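Protokoll Reisegruppe, 2021-06-12, bei mir in der Küche

Anwesend: Uriel Painemal, die beiden vom Busunternehmen Zaugg und ich. Ich schreibe mit, also bitte keine Beschwerden über den Stil!

**1. Robbentour nach Lirkum**

Wir fahren, das steht jetzt fest. Uriel hat im Mai mit der Reederei Cornulow telefoniert und uns zwei Vormittagsfahrten zu den Sandbänken reserviert, falls die erste wegen Nebel ausfällt (beim letzten Mal saßen wir ja den ganzen Tag im Hafencafé und haben Waffeln gegessen, auch schön, aber eben ohne Robben). Auf das Schiff dürfen höchstens 35 Leute. Ich wollte erst mehr mitnehmen, Uriel war dagegen – und er hat recht, an der Reling wird es sonst ein furchtbares Gedrängel.

**2. Unterkunft**

Lange Diskussion. Das Gästehaus Federo liegt direkt hinterm Deich und hat genug Zimmer, allerdings nur Etagenduschen. Ich fand das völlig in Ordnung, eine von Zauggs Seite fand es gar nicht in Ordnung. Nach dem zweiten Kaffee dann doch einstimmig: Federo. Wer unbedingt ein eigenes Bad braucht, meldet sich bitte bei mir, im Nebenhaus gibt es noch 2 Zimmer mit Aufpreis.

**3. Geld**

Der Preis liegt bei 213 Euro pro Person, mit Bus, Fähre, Schiff und zwei Nächten mit Frühstück. Abendessen zahlt jeder selbst. Die Anzahlung an Federo beträgt 1.000 Euro, die überweise ich am Montag. Uriel fragt, ob man Kinder günstiger mitnehmen kann. Zaugg sagt beim Bus ja, bei der Fähre weiß es keiner von uns. Ich rufe an.

**4. Ablauf vor Ort**

Abfahrt früh um sechs am alten Güterbahnhof, und zwar pünktlich! Am ersten Nachmittag möchte Uriel mit allen, die Lust haben, zum Watt laufen und Vögel gucken, er bringt sein Spektiv mit. Am zweiten Tag die Schiffstour, danach freie Zeit. Den Vortrag im Inselmuseum haben wir gestrichen, ich war zuerst etwas beleidigt, weil er meine Idee war, aber das Programm war wirklich zu voll. Offen ist noch, wer die Ferngläser einsammelt und austeilt.

**5. Packliste**

Zur Schiffstour gehören Windjacke, Mütze und feste Schuhe, das kommt alles so in die Rundmail. Handtücher stellt Federo nicht, die muss jeder selbst einpacken, und zwar bitte auch eins fürs Watt und die sandigen Füße. Es muss kein gutes sein: So ein cremeweißes mit zartem Karo, wie es zerknüllt auf dem hellblauen Kinderstuhl liegt, reicht völlig – von mir aus auch das pfirsichrosa Tuch daneben. Uriel ergänzt noch Sonnencreme und eine Thermoskanne. Die Rundmail schreibe ich, Uriel liest vorher drüber. 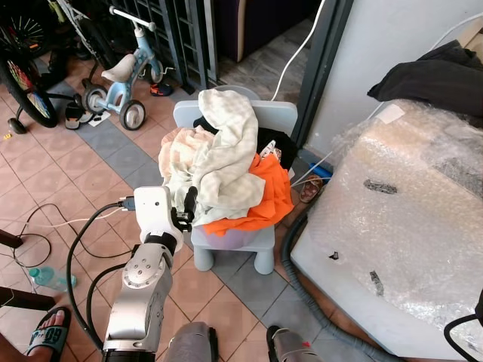
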